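Toy sorting set, Hullgate room: wrong bits in the tray, boxes getting muddled
Ticket 38
Status: open, waiting on Cirkham stores
Opened: 12/24/19

Hello all, me again! I know everyone's winding down but I wanted to get this written up before I forget half of it.

The problem: we can't finish a full sort with the Brotari set. The cards that came with it say every toy has a home in the yellow, blue or pink box, and that's fine for balls, but our tray has picked up all sorts (the banana, the cheese, a slinky, a tin) and there are no cards for those. So people guess, and then the next group guesses differently, and I get asked to referee.

What I've tried so far:

Swapped the card pack for the spare one. Same cards, same gap.

Emptied the tray and put it all back from the packing list. The list stops at 20 lines and we'd run out of list well before we ran out of toys.

Stood the boxes in a line down the left of the tray, yellow furthest away and pink nearest. This did help a bit, as you can reach all the holes without knocking anything over.

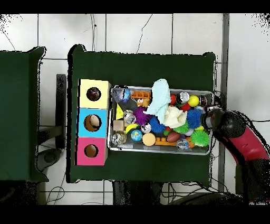
Boxes and tray as set out, with something in yellow and blue and the pink still to start.

Now the second thing. The soft toys are a pain. The pale blue one is long and floppy, so it ends up lying over everything else, and the cream one bunches up next to it and hides whatever's underneath. I had a good rummage for a small ball last week and it was under the cream one all along. I'd like to take both out and keep them in a bag, unless Jakab wants them left in for the texture sessions?

I also tried the deeper tub from the cupboard. Worse! Everything sinks, so back to the metal tray it went. 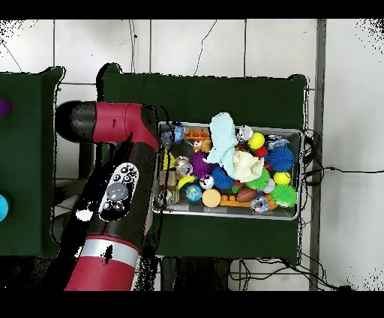
Ottó Kocsis
Play equipment support, Hullgate

Spiky balls: please leave these in, whatever else goes. Purple, blue, green, they're what everyone grabs first and they sort nicely by colour. The only snag is that there's no purple box, so I've been saying purple goes in pink. Can someone confirm before it becomes law?

Still needed from Cirkham:
- 12 extra picture cards, blank ones will do, I'll draw the banana myself
- an up-to-date packing list
- a yes or no on the soft toys

If new cards can't be had until April I'll make do with labels, we've got more than 100 in the drawer. Leaving this open.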